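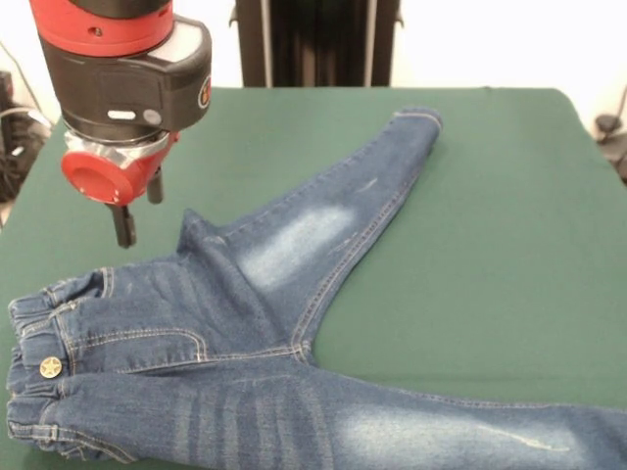 The Zesier folding kit arrives in one box with a software license, a teaching pendant and a cheerful leaflet promising folded laundry by lunchtime. Lunchtime of which day is left open. The kit handles towels out of the box. Pants need to be taught, and jeans are the pants most likely to make you regret the purchase, so start with them and get it over with. Lay the pair front side up with the legs spread in a V and the gripper parked open above the cloth, clear of the denim. An elastic waistband like this one will pucker however much you pat it, and the hip of one leg may bunch up into a little peak. Leave the waistband alone. Flatten the peak before you teach anything, or the arm will learn to fold a mountain.

What you need

The kit, mounted and powered
A plain cloth in a color your jeans are not (dark green does nicely)
One pair of jeans you don't love
40 minutes, and 20 more for the part where you swear

Step 1. Set the table height

Open Setup, then Surface, and jog the fingers down until they just touch the cloth. Press Save. Now go up 7 mm and press Save again under Hover. The manual puts this second bit in an appendix, presumably as a treat.

Step 2. Teach the first fold

Choose New Garment, then Two Legs. Guide the arm by hand to one cuff, close the fingers on the hem, and carry it across to the other cuff. Go slowly. The kit records your hesitations faithfully and will repeat them forever.

Step 3. Teach the second fold

Grip both cuffs together and bring them up to the waistband. If the bottom layer stays behind, error 233 appears, which the manual defines as "grip condition." Raise the grip force one notch and try again. Stop when the fabric comes along or the fingers start leaving dents.

Step 4. Run it at half speed

Keep a hand near the stop button. Full speed can wait until it has managed a few pairs without dragging the cloth off the table.

Is it worth the money?

For a rental shop or a small laundry, maybe. The Stamach kit is cheaper and has a better pendant, but it sulks at anything heavier than a T-shirt. Zesier copes with denim once you have done the teaching, and its saved routines can be copied to a second arm without starting over. At home, your own two hands remain very competitively priced.

Next page: hoodies, and what to do about the strings.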